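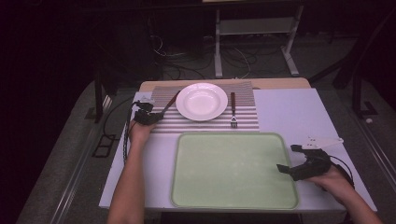
Janka Doležal asked on the club list whether the table-setting set could be used for the spring contest without cleaning it up first. It can, with the limits given further down. She also wanted to know why there was no file for the soup course. We never recorded one.

Flamano table-setting set, student release
Last changed Dec 27, 2020

What it is
Recordings made by the Helent robotics club for the place-setting event. A person works at a table with a hand-held gripper in each hand and moves tableware on or off a striped placemat. The items include a plate, a fork and a knife. A rectangular green tray stands in front of the placemat. There are 300 recordings in the main folder and 61 in the folder named "extra", which came from the second round and were labeled by newer members.

Layout
main/ — the recordings used for our own entry
extra/ — second round, labels checked once
notes/ — one text file per session, in the words of whoever ran it
splits.txt — the list we trained on and the 100 recordings we held back

Please don't train on the held-back list if you plan to compare your score with ours. Two teams did this last April and we had to throw out the comparison.

Labels
Each recording has a start label and an end label. "Set" means the item is meant to end up on the placemat, "clear" means it is meant to end up in the tray. Left and right are always given from the side of the person holding the grippers. Lionel Chevalier wrote the first label guide with left and right from the far side of the table, and a few early session notes still follow it. The labels themselves were corrected.

A grasp counts from the moment both jaws touch the item. Regrasps are not labeled separately in main/. In extra/ they are.

Known problems
— Plates with a shine on them gave our detector trouble. We left those recordings in.
— The tray is a pale color and the edge finder in the Zavala scripts loses it in some sessions. Setting the threshold by hand fixed most of these.
— Session notes 12 and 13 are swapped. Rename them yourself if it matters to you.
— The longest recording runs 420 seconds and will crash the old viewer.

Use
Free for class and club work. Ask before putting it in anything you sell. Questions about labels go to Evaristo Ayala, and questions about the scripts go to Haiyan Dai. Bug reports can be left in the club's issue list under "Flamano".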